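Storing Power Strips and Their Cords

Workshop Tips, Tretholm Household Pages

A cord wound tightly around its power strip takes up little shelf space, but the winding puts the most stress on the point where the cable enters the housing. Leave the first few inches straight before making the first turn. Keep the turns flat, side by side, and no tighter than the cable will go without force.

Before winding, unplug the strip, remove everything connected to it, and wipe the cord with a dry cloth. Check the full length for nicks, flattened spots and discoloration. Discard any strip with a damaged cord. Tape is not a repair.

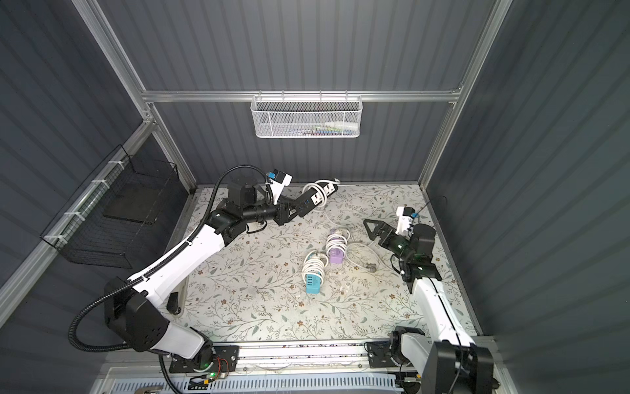 Wind toward the plug end and leave the plug on top of the coil. A plug trapped under the turns presses into the insulation and has to be dug out later. If the coil will not hold, use a hook-and-loop tie. Wire twist ties can cut into a soft jacket.

Housing color is a useful way to assign strips to rooms. Write the color and the room on a card and keep it in the storage bin. Strips of the same color can be told apart by the model text on the housing, which should also go on the card.
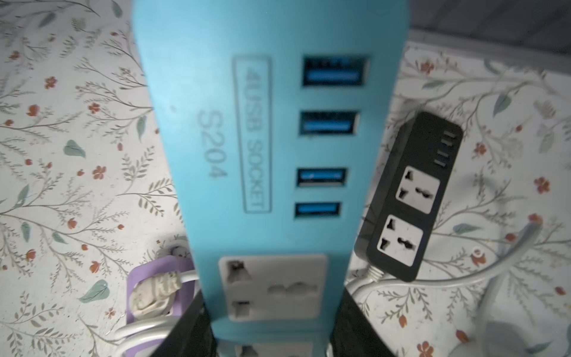
Teal strip with the 4USB SOCKET label and model text S204.

Store strips in a dry place with the sockets facing down or covered, so that dust does not settle in the openings. Lint in a USB port can be loosened with a wooden toothpick while the strip is unplugged. Do not use metal tools or liquid cleaners.

When a strip goes back into service, unwind the cord completely. A coiled cord under load holds heat. Add up the wattage of the connected devices and compare it with the rating on the housing. Space heaters go directly into a wall outlet.

Inspect stored strips every December, before seasonal lighting is put up.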